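Tatard Tabletop Rules – README
4 min read

Hello, and thank you for opening this before opening the data. Tatard is a set of simulated tabletop episodes together with the house rules we wrote so that everyone at Puvside would build, run and label them the same way. The rules came first, in a long shared note that Shoshana Szabo started one December, and the episodes grew up around them. If you only want the files, they are under `episodes/`, but please do read the rules too, as most of the questions we get are answered there.

## What you get

- 805 episodes, each with joint logs, camera frames and a short label file
- 319 of those marked `held_out` – please leave them out of training
- `rules.md`, the full text, with the older wording kept at the bottom

## Setting up a table

Every table holds one large piece and a handful of small ones. Small blocks may stand or lie at any angle, and we don't tidy them into rows, however tempting that gets after a long afternoon of placing them. What we do ask is that nothing starts out overlapping anything else, and that you let the physics settle for 200 steps before you record. Mawuli Odoi skipped the settling on an early batch and we spent most of a week working out why the blocks twitched. 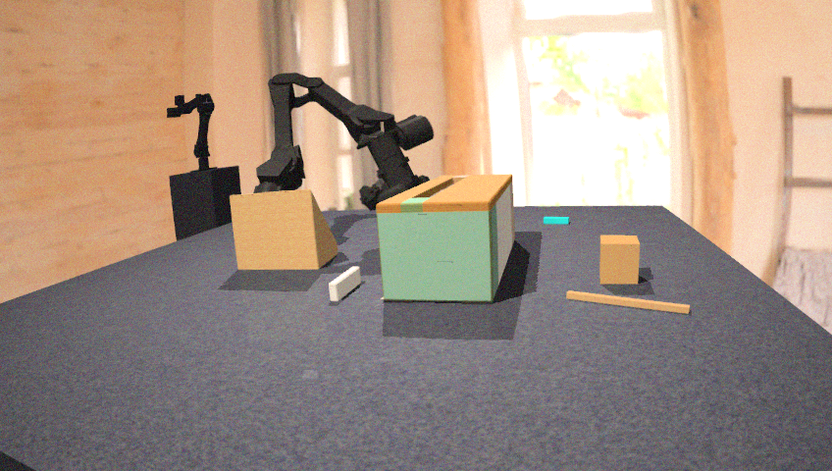
Backgrounds are free to vary, and we'd love you to be generous with them. Keep the tabletop level, keep the light coming from one main direction within an episode, and write the background name in the label file even when you think it's obvious (it won't be to the next person).

## Moving the arm

The working arm keeps to the speed cap in `limits.yaml`, in simulation exactly as it would on hardware. Imani Greenberg argued hard for this one, and I've come around to it completely – a path that is only safe because the blocks aren't real is no use to the people who'll run it on the Haddad cell later.

Any contact with the large piece that the task didn't ask for gets the label `touch`, even a light brush. After 3 of them the episode stops and is filed as a failure. Please keep your failures! They go in with everything else.

## Known gaps

Labels for objects hidden behind the large piece are patchy. The Zinau importer also drops the `touch` field on older files, and Janaka Biswas has a fix half done on a branch.

## Changing a rule

Open an issue with the old wording, your wording and one episode that shows the trouble. Soledad Begay reads them all and is very kind about spelling.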